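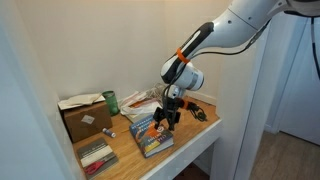 Photo: Tarık Coşkun / Skarkora project

Picking up a flat hardcover: wrist camera or no wrist camera?

tcoskun
October 14, 2020
Hello all. I promised in the other thread to share our numbers for thin, flat objects, so now I do it. The task is simple to say: a book lies on the desk, the arm must take it by the edge and lift it. We recorded 400 demonstrations by hand guiding and trained the policy on 372 of them. The other ones were kept apart for checking. After training, the success on the real desk was 72 per cent. I did not remove the box, the scissors or the glue stick, I wanted a desk as people have it at home.

My question is about the failures. Most of them come in the last centimetres, when the fingers are already over the cover and must decide on which side to go down.

pradach_lab
Thank you for posting it. How many trials is the 72 from? And was the book always at the same angle?

tcoskun
Trials were with several books, each one turned by hand between the attempts. The angle was free up to 20 degrees to each side. More than that I did not test.

Gerlach
I must disagree a little with the reading of this result. If the cover has a strong drawing, like your soccer one with the orange and red figure on blue, the policy may learn the drawing and forget the edge. We had the same at Pratgate in April. With plain covers our success fell very much. I would like to see your number for a book which was never in the training.

tcoskun
It is a fair point. Unseen books were in the trials, but I did not separate them in the table. I will do it. Still I do not think the cover explains everything — the failures happen also with the books it knows well.

mirelo
For me the fingers are the problem and the network is innocent. Two stiff fingers coming from above on a flat book have almost no space to enter. Did you try to push the book first to the front edge of the desk and grip it there?

tcoskun
Not in this data. In the demonstrations I always went directly for the grip. Pushing would need a new recording.

Gerlach
Then please record it, but change one thing at a time. If you add pushing and new covers together, we will argue here until next year.

pradach_lab
+1 to that. Could you also upload the failed runs? The successful ones teach us less.

tcoskun
Yes, I will put them in the Skarkora folder, with the split by book. The files are big, so please be patient with the upload.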